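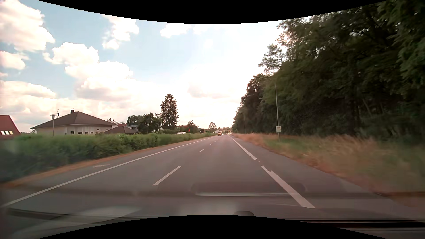

# Dog sick on every car journey over 45 minutes - moving house and running out of ideas

Posted in Pets & Travel, 2018-08-20 - viewed 3174 times

**bramblebarks**

Hello all, first time posting though I've been reading for ages. We've got a two-year-old spaniel cross who is brilliant in every way except the car. Short trips to the vet or the woods she's fine, a bit dribbly, nothing a towel won't sort. But once we get past 45 minutes she starts licking her lips and doing this horrible gulping thing, and then up it comes. Every time, without fail.

Normally we just don't go anywhere far, but we're moving to Wulholm next March and that's a proper all-day drive from where we are now. I can't put her through it as things stand (or my upholstery, which is already past saving on one side).

What we've tried so far: no breakfast before travelling, windows down a bit, the radio on, the radio off, a ginger biscuit from the pet shop, and one of those Plosico calming collars that smells like the inside of my nan's wardrobe. The collar did nothing that I could see. The biscuit came back up with everything else.

She travels on the back seat in a harness clipped to the belt. She sits up and stares out of the side window the whole way and won't lie down. I don't think she's frightened as such, she jumps in happily enough, though lately she's started hanging back a bit when I open the door and that worries me.

We've got months yet so I'm happy to do something slow if it works. I'd also like to hear from anyone who's done a really long drive with a sick dog - how often did you stop, and did you feed them at all? My sister-in-law says we should just hire a pet courier and be done with it but I hate the thought of her in a van with strangers.

Thanks in advance, and sorry it's so long!

## mudflap_marge

Oh you poor things, I could have written this myself five years ago with my old collie. He was sick on the way to being collected, sick on the way home and sick every week for the best part of a year, so please take heart!

First thing is to see your vet, and not just for a jab and a weigh-in, book it specifically about the travelling. There are proper anti-sickness tablets for dogs on prescription and they're a different animal altogether from biscuits and collars. Mine needed his on an almost empty stomach a couple of hours before we left, but yours will tell you what's right for her. Please don't give her the human ones out of the bathroom cupboard, whatever anybody at the park says. Some are all right in the right dose and some really aren't, and the vet is the one to ask.

Second thing, I'd stop her watching out of the side window. I'm no expert but I get queasy myself if I look sideways at things whizzing past, and I can't see why a dog would be any different. We moved ours from the back seat to a covered crate in the boot (it's an estate, so he still had air and could hear us wittering on) and put a flat, non-slip mat underneath him. He grumbled for a fortnight and then started going to sleep in there with his nose in the corner. If you've not got room for a crate, a hammock-style seat cover tempts some of them to lie down. Ours was a Gakov one and it washed well, which frankly was all I asked of it by that point.
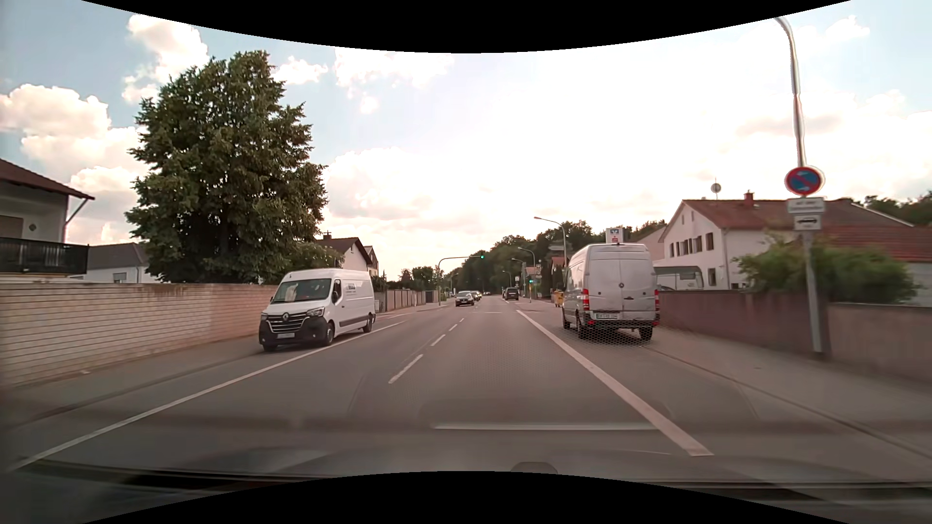 The other half of it is how she feels about the car, and that's the slow bit. You said she's started hanging back, and I'd take that seriously. I went right back to the beginning with mine, and I felt a complete fool doing it, but this is how it went:

- Dinner in the parked car, doors open, engine off. A week of that.
- Same again with the doors shut, me in the front reading the paper.
- Engine running for a minute or two, then off, then out for a sniff round.
- To the end of the road and back. Nothing more, even if she seems fine.
- Then a few minutes further each time, always finishing somewhere nice.

If she started the lip licking I'd go back a step and stay there a few days longer. It took us most of a spring. Don't try to hurry it by doing one big trip "to get her used to it" - I did that at Easter and undid a month's work before we'd reached the bypass.

On the day itself we stopped every hour or so, let him have a slow potter on the lead and offered a bit of water each time. I gave him a very small plain supper when we got there and his normal breakfast the day after. Take more towels than you think, a roll of bin bags, and a spare harness, as you will not want to put the dirty one back on. And keep the car cooler than you'd like it. I wore a coat.

Good luck with the move, and do come back and tell us how she gets on.

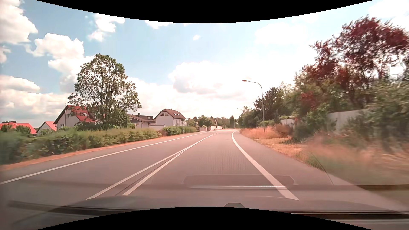 ## tontine74

Drive smoother. Half the time it's the driver not the dog. Go easy on the brakes and the roundabouts.

Also lavender. My mum swears by it.

## wet_wellies

Agree with nearly everything marge said, especially the vet. I'd leave the lavender though, or at least try it at home first, my terrier can't stand it and sneezes until I open a window.

Just wanted to stick up for splitting the journey. We did a move of a similar size with four animals (two dogs, a cat and a very cross rabbit) and we broke it with a night at the Mwaipopo guest house, which took dogs for a small extra charge and didn't mind us turning up smelling as we did. The sicky dog was so much better on the second day after a decent walk and a sleep. It cost us just over £100 all in for the room and it was the best money we spent on the whole move, removal firm included.

On couriers, I wouldn't write them off. A friend used one and got updates at each stop. But ask whether she'd be travelling alone or doing a round of other drop-offs first, as that can double the time she's in there, and ask what they do if a dog is ill on the way. If they go vague on you, find another.

One more thing, ring a vet near the new place before you go and get her registered. You don't want to be hunting for a number with the kettle still in a box.

**bramblebarks** replied:

Thank you all so much! Vet is booked, and she had her tea in the car tonight with the doors open. Ate the lot and then wouldn't get out. I'm going to look for a second-hand crate at the weekend and will measure the boot first, having learned that lesson with the sofa.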